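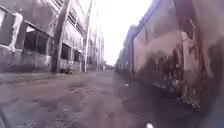

What does a back lane need before anyone talks about resurfacing it? A condition record that separates surface, margin and building edge, because each one fails in its own way and is paid for from a different budget.

Opening. Give name, Kustbridge, Vadon lane survey. Ask who in the room has read the handout. If most have, skip the definitions.

Scope. 869 meters of lane in the Vadon block, walked end to end in August. Of that, 391 meters have a building or wall directly on the paved edge on at least one side. Those are the lengths this talk is about. Main streets are excluded, and so is the yard behind the Tikadell depot.

Surface. Three codes only: sound, patched, broken. Earlier sheets had nine and no two surveyors agreed on them. Patched means a visible repair with a different texture from the surface next to it. Cracks alone do not make a length broken. Dark areas get their own column and are not scored on a single visit – stain, standing water and fresh binder are easy to confuse at a distance.

Pause here for the drainage people.

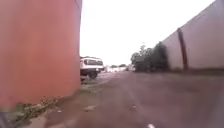 Margin. Defined as anything between the paved edge and the foot of the wall. Record the material first (dirt, gravel, raised curb, planting), then the width at the narrowest point. Weeds are recorded as present or absent. Ebbe Backlund wanted a percentage cover figure and we tried it for a week. The spread between surveyors was too wide to use.

Parked vehicles. Note the side and whether the margin can still be measured. Do not estimate the width underneath. Leave the cell blank and go back before 7 a.m.

Walls. We do not survey the wall itself, only the bottom two feet. Discoloration there goes in the notes column. Cause is left to Gilang Tarigan's team, who have the Baxter moisture meter and the permission to use it.

Planting against buildings. This took more discussion than everything else. A shrub at the wall base narrows the usable lane and also hides the joint between wall and paving. Record spread toward the lane, measured at knee height. Species is not needed. 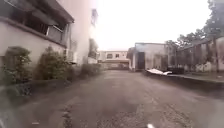 Paved lane between low buildings, shrubs along the base of the left wall.

Overhead items. Eaves, balconies, ledges and wall-mounted units go on the second sheet with a clearance height. Utility poles stay on the first sheet, since they take up ground. Slide 14 has the old layout, so say so.

Results. Read the table from the bottom row up. Broken lengths are short and scattered, which argues for patch contracts – full-width work would replace a lot of sound surface.

Questions. If cost comes up, refer to the appendix. Figures there are draft.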